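The paint chip rule, and other things I no longer believe

Posted November 2024

I have now repainted the same room 2 times in 4 years, and both times I did what the advice said. Buy the good paint. Live with the chips taped up for a while. Look at them in morning light, then at night. I did it all, and I am here to report that I can't tell what any of it bought me.

The first time was Skelico, the flat finish, which the man at the counter said would "forgive" the wall. I don't know what a wall does that needs forgiving. It marked if you leaned a chair near it. The second time I went up a price bracket to Clasach, in a white with a name I was too embarrassed to say out loud, so I pointed.

Washable is the word that gets me. Every can says it. The small print on the Clasach can says to wait before washing, use a soft cloth, no pressure, no cleaner, and test a hidden spot first. At that point you are asking the mark politely to leave. I tried it behind the door in July and ended up with a shiny patch the size of my palm, and a shiny patch on a matte wall is a lot easier to spot than a scuff. 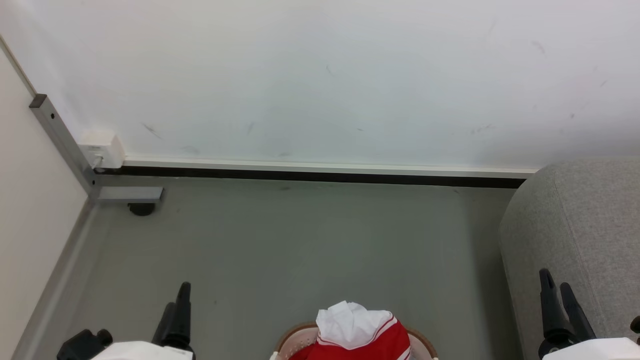

Mokia wrote in after my last post to say I was blaming the paint for bad prep, and that two coats over a proper primer would hold up to anything short of a bicycle. Maybe. I primed, though. I sanded too, and wiped down the dust, and I still had to be careful around the place like it was a rental.

What bothers me is how the answer always sits one step up from whatever you bought. Flat marks, so get eggshell. Eggshell shows the roller, so get a better roller. The better roller sheds, so wash it first, and did you wash it first? I have read a lot of forum threads on this and I never once saw a person say the cheap stuff was fine, even though most of the walls I've ever been inside were surely painted with the cheap stuff and I never gave them a thought.

I did ask for a quote the second time, from Schumacher, a two-van outfit near us. They wanted $659 for the one room, paint included, and when I asked which paint, I was told "contractor grade." That's the bottom shelf, as far as I can work out. So the people who paint walls for a living reach for the can the websites warn you off. I haven't heard a good explanation for that, and I'm open to one.
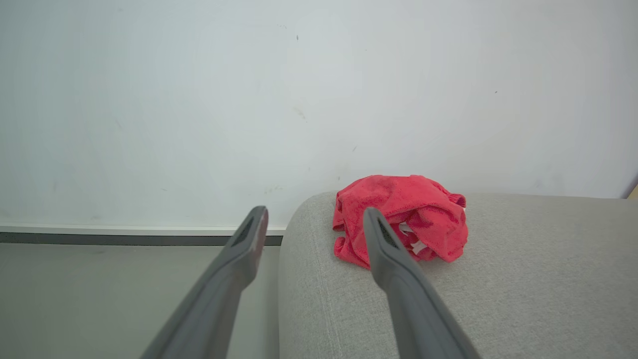 Down where the wall meets the floor.

Black along the bottom I will defend, for what it's worth. Everybody told me white trim makes a room look bigger. I've had white, and what it made me do was get down on my knees with a sponge.

I'm giving this coat 5 years. If it doesn't last, I'm buying whatever is on sale.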